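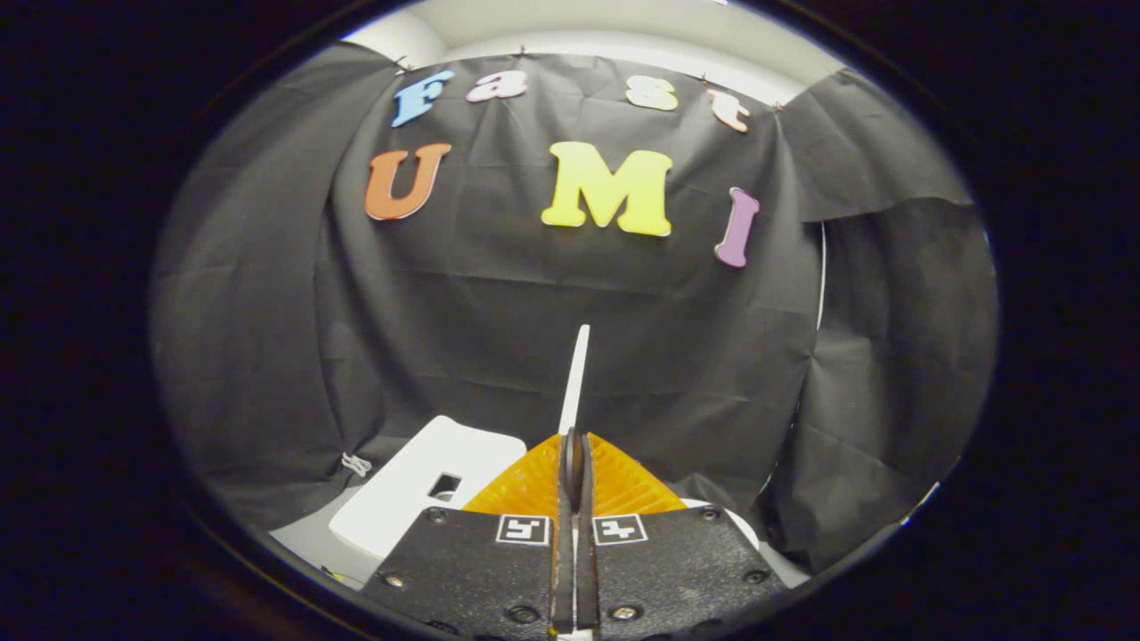 Teaching a gripper at home: tips from the Erow bench

We tested whether demonstrations recorded with a hand-held gripper carry over to an arm that never watched us do the job. Mostly they do. We collected 870 demonstrations and threw out 143, nearly all of them for reasons you can fix with household supplies.

Hang a dark cloth. Plain black fabric hides the clutter you swore you'd tidy. Don't iron it. We did, for a whole batch, and the policy was no better for it, though the cloth looked very nice.

Keep the markers clean. The square tags on the finger plates tell the software how far open the fingers are. A thumbprint of peanut butter tells it something else. Damp cloth, no scrubbing.

Go slower than you think. Our early runs looked like someone robbing a kitchen drawer. Slowing the approach — only the approach — took success on the Lukmont arm to 69 percent.

Move things between takes. Shift the objects a little every 3 runs, or the arm will learn your table by heart and panic at anybody else's.

Check the screws before you start. A loose finger plate cost us an afternoon and some goodwill.

14 comments · 38 shares

Related
Ayaaba tape: what it sticks to, and what it takes with it
Getting hot glue off a Gimard cutting mat
Labeling cables before you forget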